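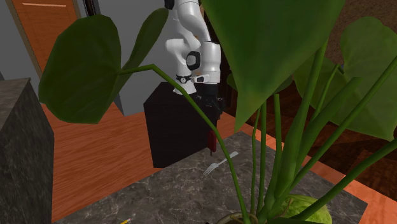
Miscombe wrote in the margin of our first draft that a rule which cannot be checked by another person is only a wish, and asked us to remove every such rule before we handed in the report. We removed many. What remains is described below.

Working rules for simulated manipulation tasks
Project report, Pirnura group
Jan 8, 2021

1. Purpose

Our group was asked to write a short set of good practice rules for students who test robot arms in simulation. The course already has safety rules for the real arm in the laboratory, but for the simulated kitchen there was no written text. Each student decided alone what is a valid trial and what is not. As a result, the numbers from two students could not be compared, even when they used the same arm and the same task.

2. What we had at the beginning

We started in September with the trial logs of the previous class, stored in the folder Uner. It contains 2,531 trials. We read all the log entries but we did not replay all the trials, because the older ones need a version of the simulator that we could not install. In 319 trials the result field was empty. We do not know if these trials failed, were stopped by hand, or were simply not recorded. We left them out of our tables and we say so under each table.

3. The rules

3.1 Write the success condition before the first trial. It must name the object, the final place and the time the object must stay there. "The object is picked up" is not enough. A still picture can show an object under the gripper with nothing below it, and from this picture alone one cannot say if the grasp is stable. The condition must be tested by the program over several steps.

3.2 Fix the camera views for the whole series. If plants, furniture or other objects stand between the camera and the gripper, they stay in the room also when this makes the result worse. A student who wants a clear view must add a second camera and report both.

3.3 Objects which do not belong to the task stay on the counter. In the old logs some students deleted them when the arm touched them — this changes the task and must be reported as a new series.

3.4 Save the random seed with each trial. Without it the trial is not counted.

3.5 A stopped trial is a failed trial, except when the simulator itself crashed. The crash message must then be attached.

3.6 Apply the speed and force limits of the real arm. We discussed this rule the longest. Two of us thought that simulation should be free of such limits, as no person can be hurt there. In the end we kept the rule, as the same control program is later moved to the real arm.

4. Test of the rules

We gave the text to the Cairns group and asked them to run one pick task with it, without help from us. They sent back 3 questions. Two were about rule 3.5 and we rewrote it. The third was if rule 3.2 allows moving the camera between series. It does, and the new position must be written in the log.

5. Open points

We have no rule for lighting. We also did not find a good way to check rule 3.1 after the fact, when the condition file has no date. At present the student signs it, and Miscombe is not satisfied with this solution.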